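The Case Against the Box for Everything

Every January the same advice comes back around, and every January I fall for some of it. Buy boxes. Buy matching ones, if you can, and give each thing you own a place to live. Darnton's winter catalog arrived in December with 19 pages of them, and by the time I sat down to write this on 30th January I had spent more than I want to put in print.

I have nothing against a box. What I doubt is the claim made for it, which is that a desk goes wrong for lack of containers. Mine went wrong because I kept putting things on it. A new container gave me one more thing to put there.

The open kind worries me most. Flosard sells a line of small square trays and boxes without lids, and the pitch is that you can see what's in them. You can. You can also see when there's nothing in them, and an empty box on a work surface is a strange object. It takes up the room of whatever it was going to hold. Then somebody sets a stick of something down beside it, an inch short of the rim, and that's where the stick lives from now on. 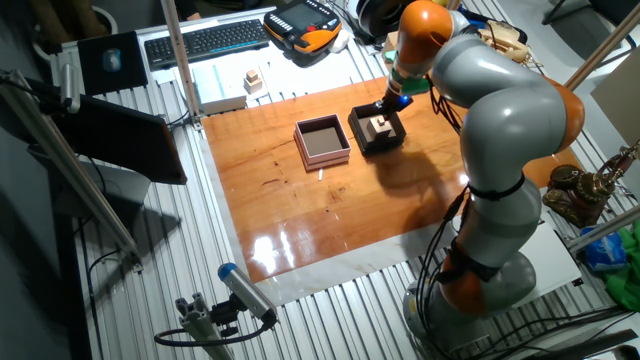 Color is supposed to fix this. The theory says black for one sort of thing and pink for another, and your hand will learn the difference. Maybe so, in a workshop with two sorts of thing. I tried it at home with 3 colors and lasted a little over a week. What do you do with an old telephone? What color is a spare mouse pad? The things that really clutter a table don't come in categories, and they don't fit in a box the size of a sandwich either. They drift to the back and stay there.

The people at Zupan, who make a rival set in bamboo, will tell you the answer is a bigger range. Their full system has some 200 pieces. I would like to meet the person whose desk was improved by the last fifty.

I did clear my own table in the end. I took everything off, wiped it down, and put back what I had used that day. It needed a cardboard carton from the grocery store for the leftovers, and the carton is in the hall closet now. I haven't opened it. The Geter drawer inserts I ordered before all this are still in their wrapping, and the return window closes next week.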